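印刷する | この記事をメールで送る

四角いお皿のこと

2024/05/25

衣替えのついでに食器棚の整理を始めたら、思っていたよりずっと長い一日になってしまいました。お皿というのは重ねてしまうと下のほうを忘れてしまうもので、奥から出てくるたびに「ああ、あなたそこにいたの」と手が止まってしまうんですよね。お茶を淹れて、しばらく眺めて、また淹れて。片づけというより、お皿との同窓会のようでした。

わが家の食器は、ほとんどが丸いお皿です。母から譲り受けた白い大皿も、結婚したころにそろえた取り皿も、みんな丸。そのせいか、私は昔から四角いお皿に妙なあこがれがあります。でも四角は棚の中で場所を取るし、洗うときに角を気にするし……と、買わない理由ばかり上手に並べて、何年も過ごしてきました。

それが最近、浅くて四角い、茶色のお皿がどうにも気になって仕方ありません。縁だけがきゅっと濃い色になっていて、つやがあって、側面がゆるやかに立ち上がっている、あの形です。白いテーブルに置くと、縁の線がとてもきれいに見えるんです。
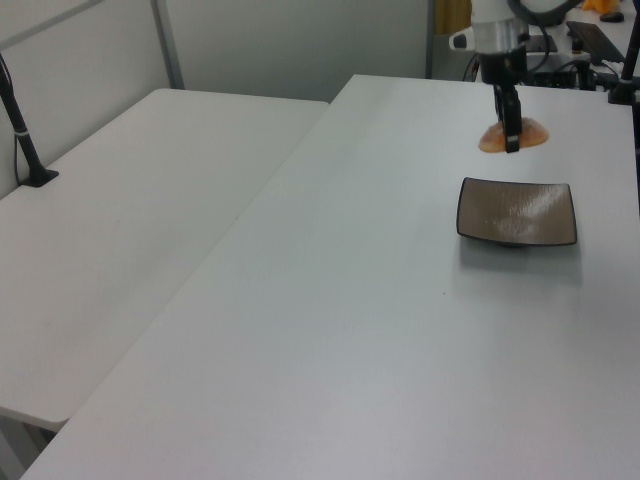
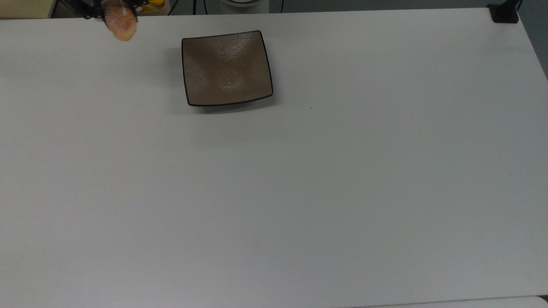 白いテーブルと、縁の濃い四角いお皿。

何をのせたら似合うだろうと、夜、布団の中で考えるのがこのごろの楽しみになっています。まず思いついたのは焼き菓子。丸くて平たいものを一枚だけ、真ん中から少しずらして置きたいのです。たくさん盛るとせっかくの余白がなくなってしまいますし、余白があると、いつものおやつがちょっとよそゆきの顔になる気がします(食べる量が減らせるかどうかは、また別の話ですけれど)。

和食なら、だし巻き卵を二切れと大根おろし。茶色い器は黄色がよく映えますから、かぼちゃの煮物もいいですね。夏になったら、水ようかんを青い葉っぱにのせて。7月には姉が泊まりに来るので、そのときまでに一枚手元にあったらいいなあ、と欲が出てきました。

先日、駅の向こうの雑貨店「Ino」をのぞいたら、似た雰囲気の四角い小皿が560円で並んでいました。手に取ってみると、思ったより軽くて、指にふれる縁の感じも悪くありません。ただ、色がもう少し灰色がかっていたらなあと迷って、30分ほど売り場をうろうろした末に、何も買わずに帰ってきてしまいました。お店の方、すみません。帰り道ではもう、やっぱり買えばよかったかしらと思っていました。

食器棚のほうは、上の段だけは何とか片づきました。使っていなかった丸いお皿を少し妹のところへ送ることにしたので、右の端に、ちょうど四角いお皿が入りそうなすき間ができています。今度の買い物のときは、棚の奥行きを測ったメモを忘れずに持っていくつもりです。

お問い合わせ | © Grustari | ページの先頭へ戻る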